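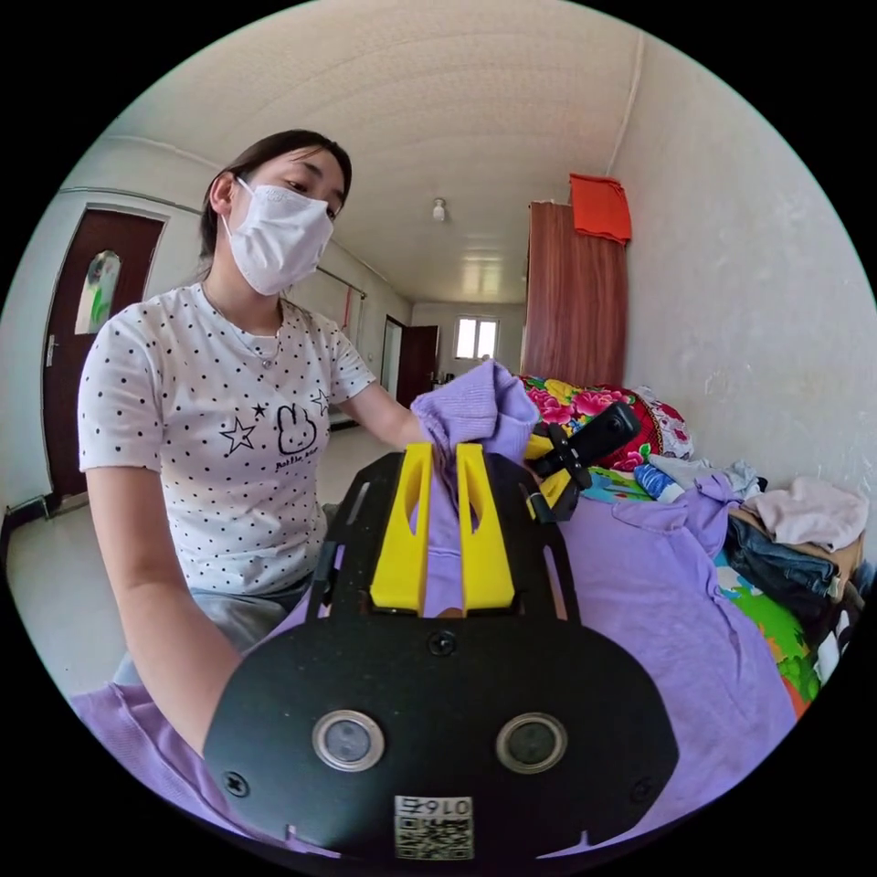

The league killed us by email. Ralcombe Athletic, terminated, effective end of business, and underneath it a link to a survey about how they were doing. I read it standing in the parking lot at Biswas Field with the line paint still on my shoes. Then I drove to the courthouse. No plan. The girl at the filing window had her dark hair pulled back and a white mask over half her face and a T-shirt with polka dots and a bunny on it, three stars around the bunny, and I told the bunny everything. Couldn't look higher than that. The missed bond, the bank, the bus. She waited till I was done. She slid me a form.

"You want an emergency stay," she said. "Fill in the top part."

So I filled in the top part.

You need a lawyer for the bottom part. We had Fiorella Lo Presti, who'd played left back for us nine seasons ago and did mostly wills now. I called her from the stairs. She was eating something crunchy.

"How much is the bond?"

"We're 4,000 short."

"That's it? They threw you out over that?"

"They threw us out over the stadium. The bond is how."

Everyone knew that. Zultier wanted a team in a city with an airport. Zultier had its name on the league, on the ball, on the little flags in the corners. We had a grandstand on one side only and a scoreboard that couldn't do the number 8. Two-8 looked like two-6. People argued about it in the Gusano afterwards, which is the bar, which was also our front office on Mondays.

Fiorella read the bylaws in her car that night. 192 pages. She called me at one in the morning, then at two, then at ten past two.

"Page 7," she said. "Read me page 7."

I didn't have page 7. I had the survey.

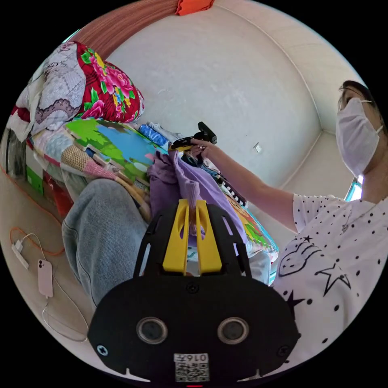 Lavender fold, yellow fingers.

What page 7 said was they had to give notice. In writing, by mail, and then wait. Not email. Email didn't exist in the bylaws, they were that old, some of it was about telegrams. Fiorella laughed so hard she had to put the phone down. I heard the seatbelt thing dinging.

Hearing was two days later. Small room, bad carpet. Their side, four suits and a man whose whole job was the binder. Our side, Fiorella, me, and Dunny the goalkeeper, who'd come straight off a night shift and fell asleep before the judge walked in.

The judge asked was there a letter. The suits said there was an email. The judge asked again was there a letter.

Long pause. Binder man turned pages. Turned them back.

"Stay granted," the judge said. "Till Friday week. Post the bond by then or I can't help you, Ms. Lo Presti."

Dunny woke up and clapped.
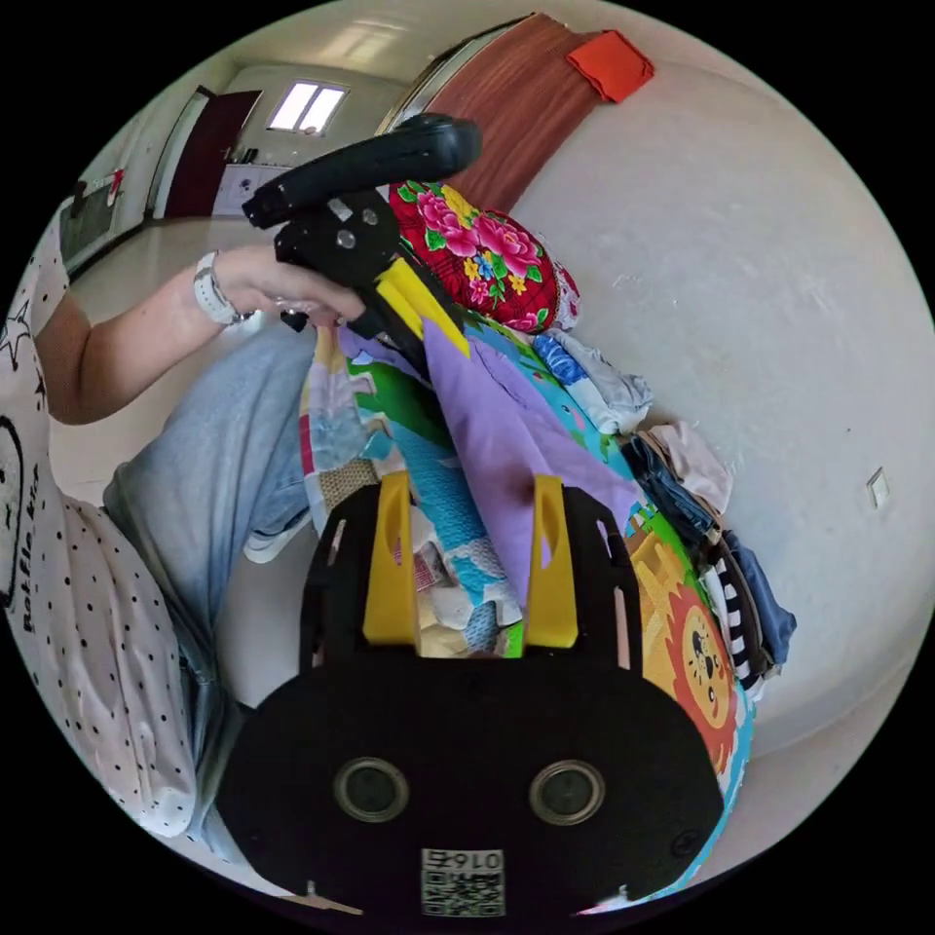 Saturday

One home game before the deadline. Dellwood, who we hated. Tickets five bucks, I'd have charged ten but the signs were already printed. I did the math on a napkin at the Gusano and needed eight hundred through the gate, and we hadn't had eight hundred since the year of the cup run, when it was free hot dogs.

It rained till noon. Stopped. Started. I painted the lines again anyway, they came out wavy on the far side and the ref gave me a look.

Then cars. Actual cars, down past the feed store. I was on the gate with a coffee can for the money and then the can was full and I was using my hat. A guy gave me a twenty and woudn't take change. Fiorella was selling coffee in her court shoes. Somebody's kid had the bell from the school.

839. I counted the stubs three times, on the floor of the equipment room, after.

The game itself, I saw maybe ten minutes. Dunny let in a soft one early, awful, through the legs. We got it back off a corner. Then in the last minutes their kid went down in the box and it was never a foul, never, and the whistle went and all of Biswas Field made the same noise at once.
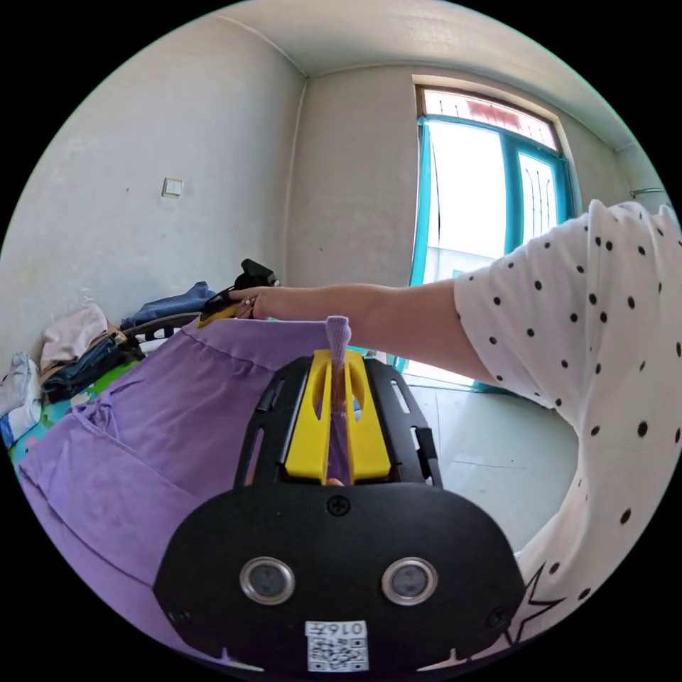 Ribbed purple waistband, pinched.

Dunny saved it. Left hand. I had my back turned, I was chasing a dollar across the grass.

One-one, then. Nothing game. Sixth place.

Monday I took the can and the hat to the bank, and teh teller wanted it all facing the same way, so I stood there turning over wet fives. Fiorella was out front in the car with the engine on and the receipt form on the dash, and the courthouse closed at four, and it was twenty to.

"Faster," she yelled through the door.

I was going as fast as I could.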